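Wellitz Laundry and Ironing, Riststead: your questions

Last updated March 4, 2025

**What do you take in?**

Shirts, blouses, trousers, bedding, tablecloths and tea towels. We don't take leather, suede, wedding dresses or anything with fur on it. Curtains are fine if they have been taken off their hooks.

**How long does it take?**

Shirts left at the counter before noon are ready in 2 working days. Bedding takes a day longer in October, when most of the holiday lets at Prerden send everything in at once.

**Do I have to wash things before I bring them?**

Only if you want ironing and nothing else. Ironing-only items must be clean and fully dry. Please check collars and cuffs, as heat will set a stain that might otherwise have come out.

**Do you fold shirts or hang them?**

Either. Tick the box on your ticket. If no box is ticked we hang them. Folded shirts go flat in a paper sleeve and fit a standard suitcase.

**How can I fold a shirt at home so it stays flat?**

Do up the top button, the one in the middle and the bottom one. The others can be left.

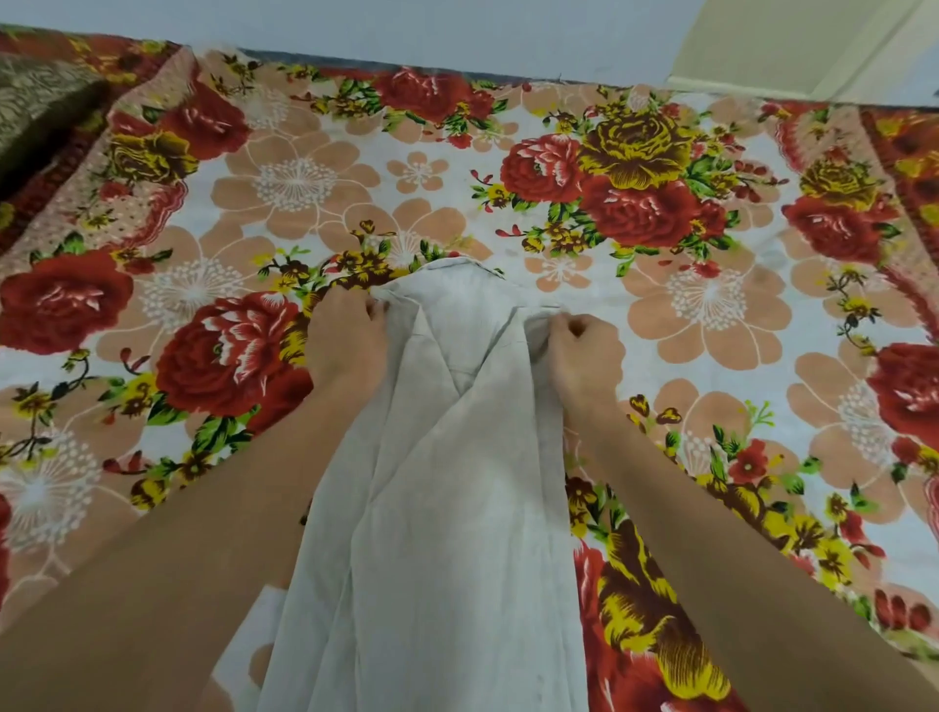 You don't need a proper folding table. A kitchen table will do, or a bed, as long as the surface is clean and the shirt has room to lie at full length. A patterned sheet makes a good base for a pale shirt, and you can see the edges of light grey cloth easily against red roses and big peach flowers. Lay the shirt face down with the collar away from you and smooth the back with your palms. Fold one side in towards the middle, turn the sleeve down so it lies along the body, then do the same with the other side. Take hold near the shoulders when you straighten it and ease out any creases before you go further. Bring the tail up by a third, fold again to the collar and turn the shirt over.

**Mine always ends up wider at the bottom. What am I doing wrong?**

The side folds are probably running at a slant. Start each one halfway along the shoulder and keep it straight down to the hem. Long shirts need the tail tucked in slightly at the corners.

**Can I leave folded shirts in a drawer?**

Yes, but don't stack more than four or five thin ones. Linen is better on a hanger.

**I have lost my ticket. Can I still collect?**

Yes. Bring something with your name on it and tell us roughly what you left. Ticket numbers start again each month, so an old number such as 602 is no use to us without the date.

**Where are you?**

29 Ortner Road, Riststead. The 192 bus stops across the road. There is short-stay parking behind the shop, entered from the side street.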